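Wevden Remote Teaching Group
Minutes, 23 December 2019, Room 9
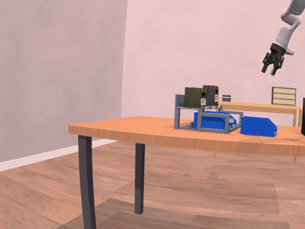
Chair: Dorothy Yeoman. Minutes taken by Horácio Leitão. Apologies from the Serrano office.

1. Previous minutes
Agreed with one correction. The hand controller on order is the wired model. Horácio to amend.

2. Demonstrations for the module task
Horácio reported that 120 demonstrations have been recorded in simulation out of the 200 planned. All were driven by remote control from the desk. The task is still to take a module off the upper shelf of the rack and put it in the blue bin on the tabletop beside it. The bin under the shelf stays where it is and is not used as a target.

Operators find the grasp harder than the move. The two green modules sit side by side with a narrow seam between them, and an open finger does not go in easily. Most people now come down from above with the gripper fully open and close on the outer faces. Dorothy asked that this be written into the operator sheet so that new people start the same way.

Runs where the operator stops halfway to think should be kept if the module ends up in the bin. Runs where the module is dropped go in a separate folder. There was some disagreement about trimming the pauses. Left as it is for now.

3. Hand guiding
The Ostero arm can be moved by hand with the brakes released, and two operators prefer this to the controller. The joint readings are smoother, but the operator's arm gets into the camera view. Dorothy does not want hand-guided and remote runs mixed in one set. Agreed to record a small hand-guided set on the real bench and compare it later.

4. Control delay
Flomov measured a delay of 400 milliseconds between the controller and the arm on the remote link. Operators overshoot at the rack and then correct. Horácio to try a lower speed limit near the shelf. The local link has no such problem.

5. Actions
Horácio: finish the remaining simulated runs; amend the previous minutes; test the speed limit.
Dorothy: operator sheet; bench time for the hand-guided set.
Flomov: repeat the delay test on the new router.

6. Next meeting
February, same room. Serrano to be asked for a date.

Contact: Wevden Remote Teaching Group office | © 2019 Wevden | Back to top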